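Skript Arbeitsflächen und Markierungen, Teil 2: Die Platte einrichten

So, weiter geht's. Letztes Mal sind wir bei der Frage hängen geblieben, warum man eine Arbeitsfläche überhaupt markiert, wenn man doch Augen im Kopf hat. Frans Wouters meinte ja, er stellt seine Sachen seit Jahren nach Gefühl hin – ja, Frans, und beim Nachmessen lagst du dann jedes Mal woanders!

Ich arbeite am liebsten mit einer weißen Platte auf dem Tisch. Die kann man abwischen, man kann drauf malen, und wenn der nächste Kurs kommt, räumt man sie einfach weg. Der Tisch darunter bleibt, wie er ist. Legt die Platte gerade hin und lasst hinten ruhig einen Streifen Tisch frei, dort könnt ihr Kleinkram ablegen.

Dann die Markierung. Für runde Teile nehme ich immer einen Kreis, den ich mit dem Stift dünn um das Teil herumziehe. Bitte nicht dick nachfahren, sonst weiß später keiner mehr, ob innen oder außen gilt. Wir haben im Kurs vereinbart: innen gilt. Wer mit den Zillora-Stiften arbeitet, muss nach dem Wischen oft neu ziehen, die gehen sehr leicht ab (mir persönlich ist das lieber als umgekehrt).

Papier kommt flach auf die Platte, auf eure Seite, damit ihr euch nicht darüber beugen müsst. Ob ihr es festklebt, überlasse ich euch. Dirk Leemans klebt immer, ich nie, und wir werden uns da auch nicht mehr einig.

Und noch was zum Putzen: Farbreste sind kein Drama, solange man die Linien noch lesen kann. Ich wische einmal vor der Stunde und einmal danach, dazwischen lasse ich alles, wie es ist. Wer ständig wischt, wischt irgendwann auch den Kreis weg.
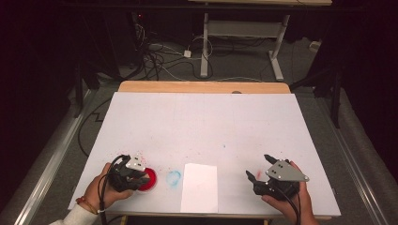 Abb. 1: Weiße Platte mit roter Scheibe, blassblauem Kreis und Papierbogen

Schaut euch mal an, wie blass so eine blaue Linie auf Weiß ausfällt. Dagegen springen die kleinen roten Sprenkel um die Scheibe richtig ins Auge. Das meine ich, wenn ich sage: Farbe und Stiftdruck vorher ausprobieren, am besten in einer Ecke.

Bis November bitte eine eigene Platte einrichten, mit 2 Kreisen und einem Bogen Papier. Die Platten liegen im Regal Josstead, Schlüssel bei mir.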